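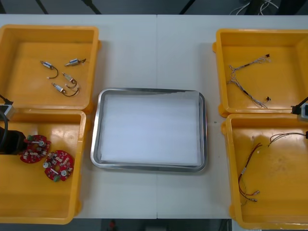
The Ahn kitting cell: four yellow bins, the paper-lined tray in the middle, and the left gripper on a round red board.

Ahn two-arm kitting cell, with the Zorthorpe good practice pack

Hello, and thanks for stopping by the Ahn page. I'm Firouzeh Parsa and I look after the small cells at Rullusura. Most people who ring me about this one have already made up their minds about the arms. What they want to talk about is the rules: who signs what, how close people can stand, and what their own safety person is going to ask for. So I've given most of the page over to that.

What you get

Two arms, one white worktable, four open yellow bins and a stainless steel tray with a rounded rim. Parts wait in the bins, the arms pick them, and the kit gets laid out in the tray. We set it up for small electrical bits: circuit boards, little cylindrical parts with a lead on them, wire harnesses, loose red and black wires with crimped ends. Floppy things, in other words, which are a pain to pick and a bigger pain to write rules for!

The Zorthorpe pack

This is our own set of working rules, written with Seon-mi Yeo, who spent years on the shop floor before she came to us. It comes printed and as files you can edit, and please do edit it. The bits customers use most are these:

One kind of part per bin. Don't top up a bin with something else "just for now", even if it's half empty.

Boards go in flat and in a single layer. The gripper takes hold of a board by its edge, so keep the edges clear and don't lean one board on another.

Leads and harnesses go in loose, with the connectors where the arm can get at them. If a wire hangs over the side of a bin, tuck it in before you press start.

Fresh paper in the tray at every change of job. I'm a bit of a nag about this one. Small parts are easier to spot on it, and you can write the job number in the corner.

Hands stay off the table while either arm is live. Refilling means stop, wait for the light, refill, step back, start. Seon-mi timed a full refill at 3 minutes and I'd budget for that, even when the shift is behind.

Cables on the floor get routed behind the table and checked at the start of each shift, along with anything that's been dropped.

Risk assessment: yours and ours

I get asked whether the cell is "safe out of the box". It comes with our assessment for the arms, the grippers and the table as we ship them, plus the paperwork that goes with the machine. It doesn't cover your parts, your room or your people. Add a sharp-edged bracket, or put a walkway behind the table, and the assessment needs doing again. We'll come and do it with you if you like (it takes about a day, and we're happy with a biscuit). Whichever national rules you work under, get your own safety person in before the cell arrives.

Static is the other one. If your boards are sensitive, ask for the Prenomum kit when you order. That gets you earthed mats, wrist straps and a bin set to suit. The standard bins are fine for practice parts, but I wouldn't put customer boards in them without having that conversation first.

Training and checks

Up to 5 people are trained with each cell, all on the same visit. After that there's a yearly check, and we do most of those in January when lines tend to be quiet. Gripper fingers should be looked at every 300 running hours and swapped if the pads are worn. Write it in the log, please, even when there was nothing to do. An empty log is the first thing an inspector will ask you about.

Ordering

Ahn two-arm cell, part number 386. Zorthorpe pack included. Prenomum static kit sold separately.
The current edition of the pack is dated 14th August. If yours is older, drop me a line with your serial number and I'll send the new pages over free of charge.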